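# Oreillers à carreaux : Damimico promet des nuits plus fraîches, les clients attendent les preuves

La marque de linge de maison Damimico remet les grands carreaux au goût du jour. Sa nouvelle collection d'oreillers, baptisée Kollár, arrive en magasin avec un argumentaire qui tient sur trois pages et une démonstration scientifique qui tient sur une demi-ligne. On y apprend que l'oreiller « accompagne la thermorégulation naturelle du dormeur ». Il faudra s'en contenter, le dossier de presse ne donne ni température, ni protocole, ni nom de laboratoire.

L'annonce a été faite en novembre 2022, à l'approche des fêtes, période où l'on vend beaucoup de plaids, de bougies et de choses censées aider à dormir. Damimico, qui faisait jusqu'ici surtout des draps unis et des taies blanches, parle d'un « tournant ». Le mot est un peu grand pour un changement de motif.

Sur le fond, que vend-on ? Un oreiller rectangulaire, garni de fibres synthétiques, proposé en fermeté souple ou moyenne. Le garnissage est fourni par Alus, qui équipe déjà l'ancienne gamme de la maison. La housse est nouvelle, tissée par Tralano, et l'on comprend vite que c'est elle qui justifie le communiqué. Interrogée sur ce qui distingue l'intérieur du Kollár de celui du modèle précédent, la responsable de la collection, Alžběta Šindelář, répond que « la recette a été affinée ». Affinée comment ? « Dans le dosage des fibres. » De combien ? Elle nous renvoie à la fiche technique, qui n'en dit rien.

Le prix, lui, est très précis. Comptez 12 euros de plus que pour l'oreiller blanc de la même taille. Damimico explique l'écart par le tissage des carreaux, plus long à mettre en place qu'un uni. L'argument s'entend pour une petite série. Il convainc moins quand la marque indique dans le même document que le tissu est produit en rouleaux continus, et qu'il servira aussi à des nappes et à des coussins de chaise.

Reste le dessin. Les carreaux sont larges et les teintes franchement chaudes, de l'orange et un rouge saumon, calmés par un gris bleuté et du beige. Là où les bandes se croisent, la couleur tourne au brun. C'est plutôt réussi, à condition d'aimer l'esprit couverture de pique-nique jusque dans la chambre. Avec une parure unie, l'ensemble peut tenir. Avec des draps fleuris, on demande à voir.
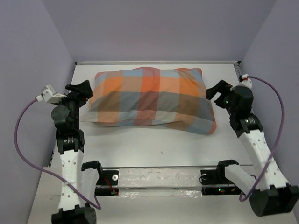 La marque assure d'ailleurs que le motif est « pensé pour rester lisible même lorsque l'oreiller est froissé ». On ne sait pas très bien quel dormeur réclamait cela. Un grand carreau supporte mieux les plis qu'une fine rayure, toutes les grands-mères l'ont remarqué avant les bureaux de style. L'effet est surtout commode en boutique, où les oreillers passent la journée à être pressés, retournés puis reposés de travers.

Meirion Llewellyn, qui a tenu longtemps un rayon literie avant d'ouvrir son propre commerce, ne cache pas ses réserves. « Le client touche la housse, il regarde la couleur, et il achète. L'oreiller, il le découvre au bout de trois semaines », dit-il. À ses yeux, la question est celle du gonflant. Un oreiller neuf est toujours bombé. Au fil des nuits, les fibres se tassent au milieu, à l'endroit de la tête, et les bords restent hauts. « Demandez-leur comment il est au printemps. »

Nous avons demandé. Damimico évoque un « panel d'utilisatrices et d'utilisateurs » dont 2 310 auraient rendu un questionnaire complet, sur 2 506 personnes sollicitées. Le taux de retour est superbe, presque trop pour une enquête sur le linge de lit. Les participants avaient-ils reçu l'oreiller gratuitement ? Oui. L'avaient-ils gardé longtemps avant de répondre ? Deux semaines. Le questionnaire portait-il sur le maintien de la forme ? Une seule question l'abordait, formulée ainsi : « Avez-vous le sentiment que votre oreiller conserve son moelleux ? » Les réponses détaillées ne sont pas communiquées.

Trygve Granström, chargé de la qualité chez Damimico, défend la méthode. Il rappelle qu'une enquête de satisfaction n'a jamais prétendu remplacer un essai d'usure et précise que des essais d'usure existent. Leur publication est prévue pour mars. Pourquoi ne pas avoir attendu mars pour lancer la collection ? « Le calendrier commercial a ses contraintes », répond-il, ce que personne ne contestera.

Côté entretien, l'étiquette mérite d'être lue avant le passage en caisse. L'oreiller entier va en machine à 30 degrés. La housse, amovible, supporte 40 degrés, mais le fabricant recommande de la laver à l'envers et séparément les premières fois. Avec un rouge saumon voisin d'un beige, la précaution est sage. Elle laisse aussi penser que la tenue des couleurs n'est pas tout à fait le point fort mis en avant dans le communiqué. Pas de sèche-linge pour la housse, programme doux pour le garnissage. Ceux qui espéraient tout jeter dans le même tambour en seront pour leurs frais.

La fermeture pose une autre question. Elle est à glissière, placée sur le petit côté, et l'ouverture paraît étroite sur les échantillons que nous avons manipulés. Ressortir l'oreiller est facile. Le remettre bien droit, coins compris, l'est beaucoup moins : il a fallu s'y reprendre à plusieurs fois pour que les carreaux cessent de partir en biais. Lenka Hudec, qui tient une maison d'hôtes et change une bonne quantité de taies chaque semaine, a essayé à son tour et rendu l'objet au bout d'un moment. « Joli. Je ne le ferai pas tous les matins. »

On peut évidemment glisser une taie ordinaire par-dessus, mais on cache alors le motif, donc le supplément de prix. Damimico conseille d'utiliser le Kollár « en oreiller de présentation le jour, en oreiller de confort la nuit ». Traduction : il faudrait une taie pour dormir et l'enlever pour faire le lit. La collection compte justement 2 modèles de taies coordonnées, vendues à part.

Tout n'est pas à jeter. Le tissu est dense, les coutures des échantillons étaient régulières, et la fermeté moyenne conviendra à ceux qui dorment sur le dos. Ekene Igwe, tapissier, juge la toile « honnête, un peu raide au début » et s'attend à ce qu'elle s'assouplisse au lavage. Il aurait préféré un passepoil, qui aide les angles à garder leur forme. Damimico dit y avoir songé, puis renoncé pour des raisons de coût.

Les promesses de fraîcheur, elles, restent à démontrer. Une housse épaisse sur un garnissage synthétique n'est pas, a priori, ce qu'on conseillerait à quelqu'un qui a chaud la nuit. La marque maintient sa formule et parle de « ressenti ». Le mot est habile, puisqu'un ressenti ne se mesure pas avec un thermomètre.

La collection est disponible en boutique et sur le site de l'enseigne. Les retours sont acceptés pour un oreiller non lavé, dans son emballage d'origine. Damimico n'a pas souhaité dire si un oreiller sur lequel on a dormi entre dans cette catégorie.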